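Two-finger grippers keep getting sold to us on round fruit, and I've stopped being impressed.

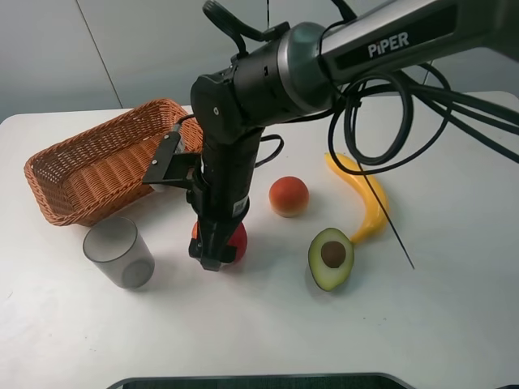 Biljana Kos disagrees: a cheap gripper that manages a peach 700 times is worth having, whatever I think of the demo.

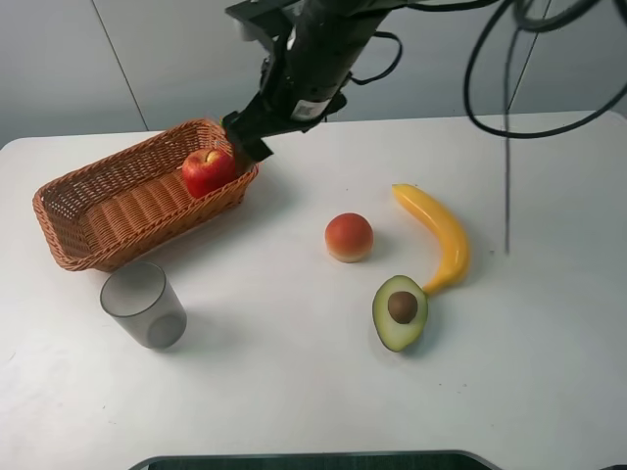

My quarrel is with the scoring. Landeg reports 800 picks and never says how crowded the target was. An apple alone in a wide basket forgives a sloppy wrist. Fill the basket, then quote me a number.

© Starnholm | Contact | Back to top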